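Porkley: call for contributors, winter intake

Posted 2023-05-13 by Vignesh Pai

Porkley is a group blog of short personal writing, mostly comic, mostly about families, first jobs, pets, shared houses and the towns people grew up in. It is run from Doranby and read wherever people happen to find it. We are looking for five new regular contributors to start after the June break.

Regular contributors write one post a month for a year. You choose the subject. We edit it with you and publish it under your own name or a pen name, whichever you prefer. Several of our current writers use pen names and we do not ask why.

What we publish

First-person pieces of up to 1000 words. They can be true, partly true or tall stories, as long as the reader can enjoy them without needing to know which. We like pieces that start late and stop early. We have a soft spot for bad holidays, amateur theatre, learner drivers and anything involving a caravan.

We also run a monthly round robin, where one writer posts a made-up account of where another writer came from and that writer has to answer it. You are expected to join in at least twice during the year. These are shorter, a few hundred words at most, and they get more comments than anything else on the site.

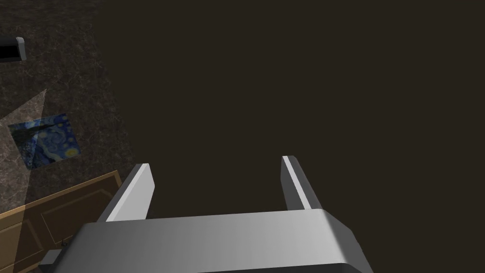 What we do not publish

Product reviews, sponsored posts, poetry, recipes with a story attached, or political opinion. Poetry is no reflection on poets. We tried it for a while and did not edit it well.

We don't take pieces that make fun of a private person who could be recognised by their neighbours. If your brother-in-law is in the story, change enough that he could read it over breakfast without ringing his solicitor, or get his permission in writing.

Work that has already appeared on your own blog is fine for the sample you send us. Regular posts need to be new. You keep the copyright in everything. We ask for first use on the web, and after three months you can put the piece up anywhere else you like with a line saying it appeared on Porkley first.

Who can apply

Anyone aged 18 or over who writes in English. You don't need to have been published, and you don't need a blog. You do need to be able to meet a monthly deadline and put up with being edited. We are particularly short of writers over sixty and writers from outside the cities, and would be glad to hear from both.

Past contributors are welcome to apply again if they have had at least a year off.

Payment

We pay $75 a post, by bank transfer, in the fortnight after it goes up. Round robin posts are not paid. The money comes from reader subscriptions and from the sale of the yearly paperback, and we would like it to be more. Contributors receive two copies of the paperback if one of their pieces is chosen for it.

How the work runs

Drafts are due on the first of each month. They go into Jiltix, the posting system we use, which is plain to look at and easy to learn. You will get a login and a page of instructions. If you would rather send a document by email, one of us will load it for you, but please tell us at the start so we can allow for it.

You'll hear back on a draft within a week. Expect comments on length first, then on the order of things, then on individual sentences. Most pieces go through one round of changes and some go through two. If we can't agree on a piece we leave it and you send another. That has happened to all of us, me included.

Comments on the site are moderated morning and night. You can reply to readers or ignore them. If a thread turns nasty we close it.
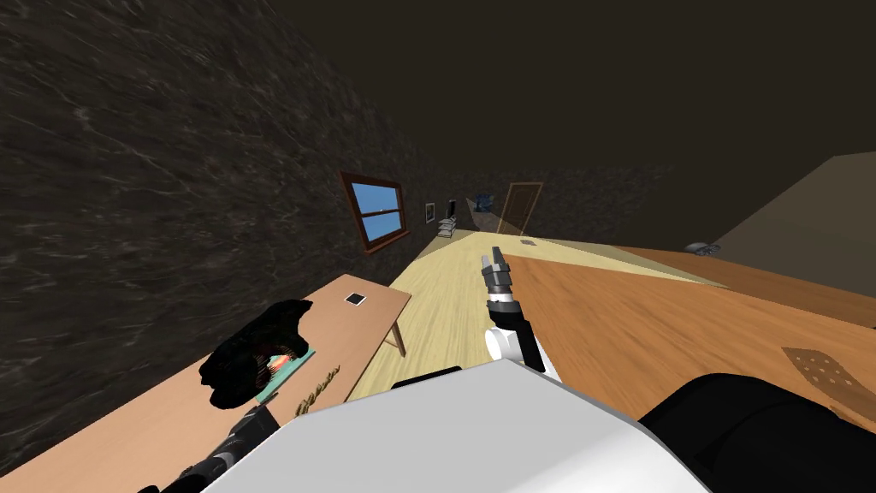 New contributors are paired with an older hand for the first three months. This is informal. It generally means someone to email when you have half a story and no ending. Pairs are changed on request.

There is a contributors' lunch in Doranby once a year, at the Lahtinen Rooms on Mill Street. Nobody has to come. We cover the meal, and can put in a little towards fares if you are travelling a long way. The upstairs room has a lift.

How to apply

Send the following to contributors@porkley.example:

One finished piece of up to 1000 words, in the body of the email or as an attachment.

A list of five subjects you might write about in your first year, a line or so each. We won't hold you to them.

A short note about yourself. Where you live, what you do with your days, and one blog or columnist you read regularly. Please write this one straight. We get a lot of notes claiming birth in a lighthouse, and then have to write back and ask for a phone number.

Put the word "Contributor" and your surname in the subject line. If you can't use email, post the same things to Porkley, PO Box 1425, Doranby. Keep a copy, as we can't return paper.

Applications close at midnight on the last day of June. Everyone who applies will get an answer, though it may take us a few weeks to work through them. Three of us read every entry, and the samples are read with the names taken off. We will ring the people on the short list for a chat before making offers.

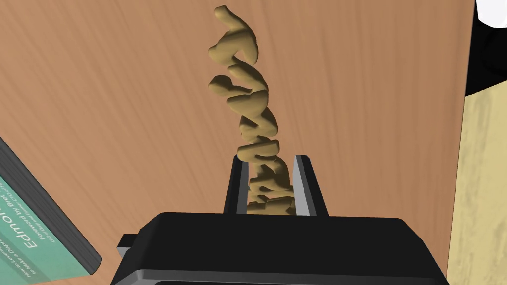
Can I apply together with a friend if we write as a pair?

Pairs are welcome, but you count as one contributor and share one fee per post. Send a single sample that you wrote together, and a separate note about each of you.

Other questions can go to me at the same email address with "Query" in the subject line. I answer those in the evenings.

Vignesh Pai
Editor, Porkley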